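Household chore automation

Household chore automation is the use of machines to do domestic work such as tidying, laundry, dishwashing and putting away groceries. Single-purpose appliances have done parts of this work for decades. General machines that can move from one chore to another remain at the research stage, and none is in common use in homes.

Clearing a table

Putting loose items into a container is one of the simplest chores studied. It still requires the machine to find the item, judge how it will bend, close on it with enough force and let go in the right place. Finger pads matter a good deal, as a smooth or worn pad lets light objects slip.
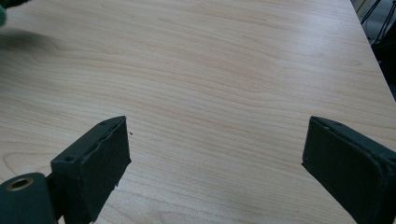 Soft goods are harder than rigid ones. A cup keeps its shape when lifted, but a towel or a stuffed toy changes shape at every touch, and a plan made before contact may no longer fit. Reflections on a tabletop can also mislead a depth camera.

Learning from people

Many groups now teach machines from recordings of people doing the chore. In one method the person works with hand-held grippers similar to those a robot would carry, so that the motions can be copied with little conversion. The Gukcombe trials, begun in May, used 300 recordings of a basket task. The trained system finished 80 percent of its attempts on the table where the recordings were made, and fewer when the table was changed. Work that needs both hands, such as steadying a basket while filling it, takes longer to record and to learn. 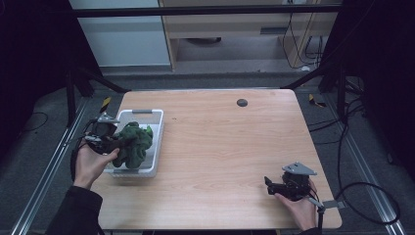 Vanderleia Rezende has objected that figures of this kind say little about homes, where the basket is seldom in the same place twice and the floor is part of the job. Dougal Rutherford replied that a fixed table is a fair starting point, provided the results are not reported as housework.

Shop floors

Factories are further along. Parts arrive in known positions, and people can be kept clear of the machine. Kesik uses 2 arms to load trays at its Ladura plant, though mixed bins of soft packaging are still sorted by hand.

See also: Domestic robot; Grasp planning; Teleoperation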